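Reading the Comadmont Motor Lodge Directory

Roadside lodging guides of the early motoring period were working documents. The Comadmont directory, issued free at reception desks each June, listed 200 motels over 14 routes and was meant to be thrown away when the next one came out. Surviving copies show how a chain with no central booking office kept its rooms filled.

Each entry takes up a single line: town, road number, distance to the next Comadmont, number of rooms and a row of code letters. P stood for pool, K for kitchenette and T for a telephone in the room. Prices were left out. Owners set their own and changed them by season, so a printed rate would have been wrong within weeks.
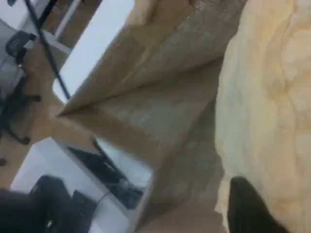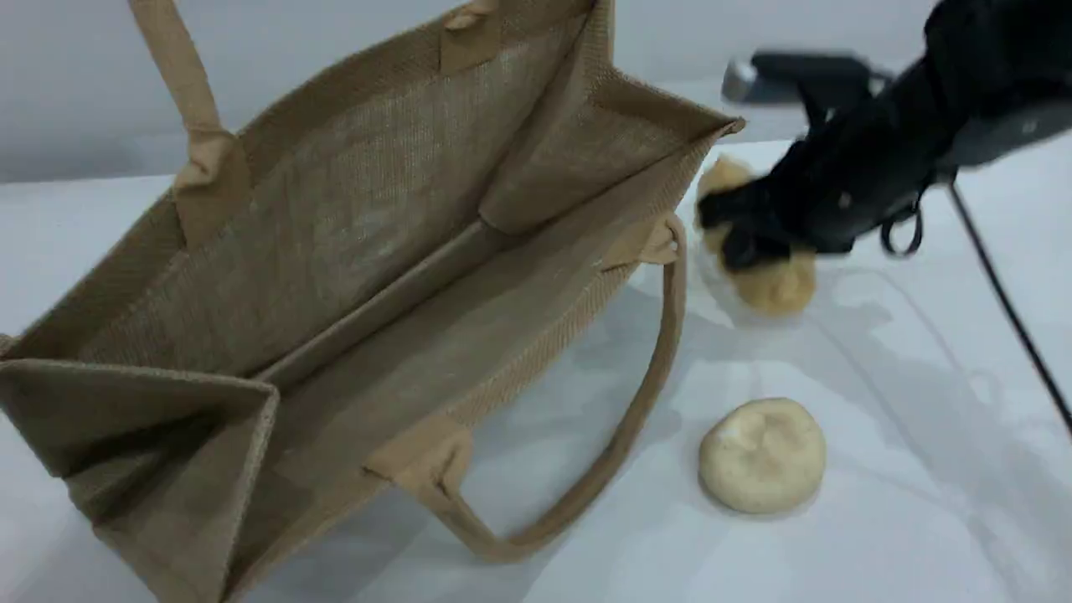
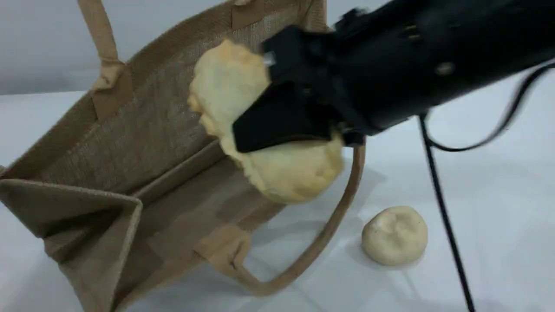
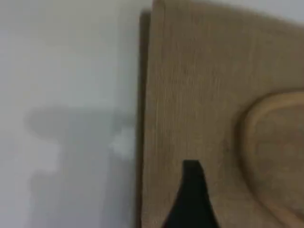 ROADS & LODGING

Bookings were passed along the line. A guest leaving Giltik in the morning could ask the desk to ring ahead to Ueda, and the room was held until 6 p.m. without a deposit. On a Saturday the limit moved to 4 p.m. The call was charged to the sending motel, which recovered the cost at the end of the month.

The distance column is the most useful part for anyone retracing a route. Figures were measured from forecourt to forecourt, and they differ from modern maps wherever a bypass has been built. The longest listed run, Giltik to Rarkavico, is given as 1000 miles with five stops.

Collectors should check the inside back cover. Early printings carry a tear-off comment card, and most copies have lost it. The print number is in small type below the fold; the copy used for this article is 3334.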